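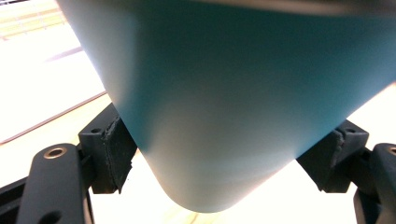
Switching phones after three years

Aug 21, 2012

My old phone quit charging in July. I could get it to take power if I bent the cable to one side and set a book on it, and I did that for most of a week before I gave up and went shopping.

I ended up with the Flevero. I had been looking at the Clekau too, and I held both in the store. The Clekau has the better screen, no question. It is also wider, and I couldn't reach the far corner with my thumb. I use my phone one-handed on the bus every morning, so that settled it.

Moving everything over took most of an evening. The contacts came across fine, all 106 of them, except that anyone with an accent or a special letter in their name got mangled. My dentist, Dr. Kozłowski, is now Koz?owski. I fixed the ones I call and left the rest. Text messages did not come across at all. There is a program that is supposed to do it from a computer, but it wanted a cable driver I couldn't find, and I didn't keep at it.

Photos were the slow part. I had 1671 of them on the old memory card. The new phone takes the same kind of card, so I thought I could just move it over — but the gallery tried to build previews for all of them at once and froze. I took the card out, copied everything to the laptop, and put back only the ones from this year. It has been fine since.

Battery life is all right. I unplug it at 6:30 and by dinner it is usually at 20 percent, a little lower if I've had the maps on. The old one did better than that when it was new, but it also did a lot less. Turning off the automatic email check helped. I look at email when I feel like it now.

Call quality is good. My sister says I sound closer than I used to. The speaker is on the back, so if you lay the phone flat on a bed or a couch you can miss a call. I missed two before I figured that out.

The keyboard is the one thing I don't like. It corrects words that were spelled right, and it waits until you hit the space bar to do it. Azucena Barajas left a comment on my last post telling me to try Ellora, a keyboard you install separately, and I've had it on for a few days. It guesses less and I make fewer mistakes. The period key is in an odd spot next to the shift key, so I keep ending sentences with capital letters.

I still need to find a case. The store only had them in pink and a clear one that felt greasy. I also have to mail the old phone in for the trade-in credit, which has to be done before the end of the month, and I can't find the box.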